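[events-list] Re: Quiz night at the Rolurbridge, what went wrong and what we keep

From: Renu Katiyar
To: events-list
Date: 2025-07-05

Trilok and all,

Quoting the whole of Trilok's message because half of you told me you deleted it on sight, and then replying in order.

> From: Trilok Joshi
> To: events-list
>
> Friends,
>
> I have now slept, so I can write this. My view of the Rallinari evening is that it went well for the guests and badly for us, and if it has to be one or the other I suppose that's the right one.
>
> The client paid for a murder mystery dinner. They got a murder mystery dinner, plus a treasure hunt that the sales deck called "optional" and their managing director called "the bit we're all here for." I would like to know who writes the sales deck. I would like to meet them in a well-lit place.
>
> Points for discussion:
>
> 1. The hotel gave us the Lower Suite when the contract says the Upper. The Lower Suite has a pillar. Table 7 spent the evening behind it and solved the murder anyway, by ear.
>
> 2. The buzzers. Again.
>
> 3. The final scores were read out wrong. I read them out, so I know.
>
> 4. Are we still offering the treasure hunt as an add-on? If yes, I want another pair of hands on the night. If no, somebody please tell sales.
>
> 5. Costumes and table cloths came back from the van in one heap.
>
> I have a further list but my tea is ready.
>
> Trilok

Right. My answers, with apologies to anyone who only joined this list to hear about the summer barbecue.

1. The room

I've been through the emails with the Rolurbridge. We booked the Upper Suite in February and they confirmed it in February. Then in a later email, under a paragraph about parking, they mention that we'll be in "the Suite." I replied "Lovely, thanks!" to that email. So I'm prepared to be cross with them, but only up to a point, and the point is where they forward me my own exclamation mark.

From now on the room name goes in the subject line of every message to a venue. If the venue writes back with a different room, or a suspiciously shy one, you call them. The pillar has been added to the venue sheet, along with the fact that the Lower Suite's only free sockets are behind the bar. Whoever ran the extension cord across the kitchen door, please don't do that again. The chef has a very good memory and a carrying voice.

Table 7 have asked whether they can sit behind the pillar next year.

2. The buzzers

I know. The Lolora set is the one we like because it lights up and makes the duck noise, and it's also the one that decides halfway through a round that all the tables are the same table. I sent it back to be looked at and they returned it with a note saying no fault found, which I've pinned over my desk for comfort.

What I'd suggest for the next booking is this. We use the Lolora set for the warm-up, where it doesn't matter and people enjoy the duck. For anything that scores, we go to paper answers and a runner. It's slower by a minute or so a round and the host has to fill, but Trilok has never been short of something to say, and I mean that as warmly as it can be meant on a list with archives.

If you're hosting and the buzzers go, stop using them. Don't try to fix them in front of the room. I watched a grown man in a deerstalker take the back off a battery box with a butter knife while a whole sales team gave advice, and we will never get that part of the evening back.

3. The scores

For the record, since two of the guests have written in: the Pant table finished on 1,609 points and won. They weren't on 1,036. That was the score for the treasure hunt losers, who were on a different sheet, in the same pen, in the same handwriting, under a wine glass.

I've apologized to both tables. The Pant people were nice about it and would like their trophy. The other table have been told they may keep the chocolates, as most of the chocolates had already been kept.

Some of you have asked why we score in thousands at all. It's because every team starts with 1,000 and can gamble it, which was thought up years ago to make the last round exciting. It does do that. It also means the person adding up is doing it in bad light with a murderer monologuing beside them. I'd like to keep the gamble and lose a zero or two. Objections to the list, please, and try to keep them shorter than the last time we discussed scoring, when I went on vacation and came back and it was still going.

Two people to add up, separately, and they compare before anyone picks up the microphone. That starts with the next event.

4. The treasure hunt

I write the sales deck, Trilok. You have met me. We shared a cab.

I take the point, though. "Optional" was meant to suggest it costs extra. The client read it as "we'll decide on the night," and on the night they decided yes, all of them, at once, between the soup and the chicken. What saved us was that the clue envelopes were in the van from the previous job. What nearly sank us was that they were the clues for a different building. I'd like to thank the team who spent a long time looking for a boathouse.

My proposal: we keep offering it, it gets its own line and its own price, and it has to be confirmed in writing a week ahead. No confirmation, no hunt, however loudly the managing director bangs the table. We add one extra crew member whenever it's booked, who does nothing else. That person walks the route in the afternoon and checks that each clue leads to something that exists.

I'd also like to drop the round where guests have to get a signature from a stranger. The hotel had a wedding in the other room. We now have the autograph of somebody's grandmother and I gather she'd like to know what she signed.

5. Costumes and linen

Yes, it came back in one heap, and the heap included a tureen lid that belongs to the hotel. I've driven it back.

I'm going to set this out as steps, as the last time I set it out as a paragraph people told me they'd found it moving.

Step one. At the end of the night, costumes go in the lidded crates and anything for the table goes in the bags. If you don't know which it is, hold it up and ask. The vicar's surplice and the cake table cover do look alike, and one of them has jam on it.

Step two. Empty the pockets. So far this year pockets have given us a hotel key, a fake dagger, a real cheese knife and the answer to round four.

Step three. Crew T-shirts and anything else in a soft knit get washed cool, separately from the capes. The capes run. Then pull the hems straight and fold them. Please stop balling them up and calling it rolling. 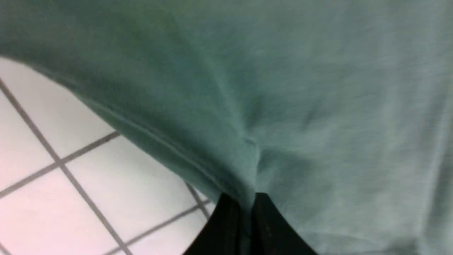
Step four. Check the crate against the list taped inside the lid and initial it. If something's missing, write down what. "Hat??" isn't an entry. We have a great many hats and I can't go through them all looking for the one that felt absent.

Step five. Crates go back on the shelf with the label facing out. I'm aware this is obvious. I've seen the shelf.

6. Things Trilok didn't mention because his tea was ready

The actor playing the Colonel was very good and I'd like us to book him again. He stayed dead for the whole of the main course, with a waiter stepping over him. He has asked for a cushion next time, and I think we can run to a cushion.

The actor playing the Countess improvised a second affair, which confused the evidence but got the biggest laugh of the night. Keep it in if you like, but the host has to be told. Trilok was visibly trying to find it in his script.

The music round was too hard. When an entire room writes down the same wrong answer, it may be time to look at the recording, and I have, and it's the wrong song. So that one's my fault and the points stand for everybody.

The client has asked for a quote for next year. Same sort of evening, different murder, Upper Suite. I've told them we'd be delighted, and before I send anything I need to know from each of you whether you're willing to do it again. A one-word reply will do. Trilok, that includes you.

The barbecue is still on. Someone needs to bring tongs, and it can't be the tongs from the props box, because they're rubber.

Renu

--
Renu Katiyar
Bookings, venues, tureen lids

To leave this list, send a message with "unsubscribe" in the subject line. Replying to everyone to say you'd like to leave doesn't work and is read by everyone.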